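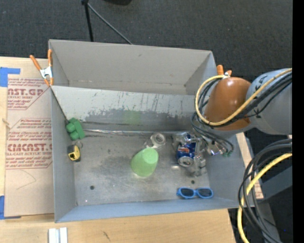
On May 25, 2022, Sekar Sopacua wrote:

> The digest from last October says a couple should talk about money
> before moving in together. My partner and I did that. We agreed on
> a split of rent and groceries and wrote it down. We still argue
> every month when the card bill arrives. Is the advice wrong, or did
> we skip a step?

Sekar,

The advice is incomplete. A split covers shared costs that are known in advance. Most arguments start with spending that falls outside the list: a gift to a sibling, a car repair, a trip one of you wanted more than the other.

Two changes to try, in this order.

First, set a limit below which neither of you has to mention a purchase. The amount matters less than both of you naming it out loud. The Burside list used $513 for a while, which was the average of what its members wrote in. My wife and I use a lower figure.

Second, move the talk away from the day the bill arrives. Pick a fixed date — we use the 19th — and keep it to one sitting. Old purchases stay closed unless both people want to reopen them.

If one of you earns far more, an even split will keep causing trouble whatever the schedule. Work out each share as a percent of take-home pay and redo it when a job changes.

I would give it 3 months before judging. Yusof posted a worksheet for the percent method in the Clollance thread, second message from the top. The formula in row 3 is off by one column, so fix that before you use it.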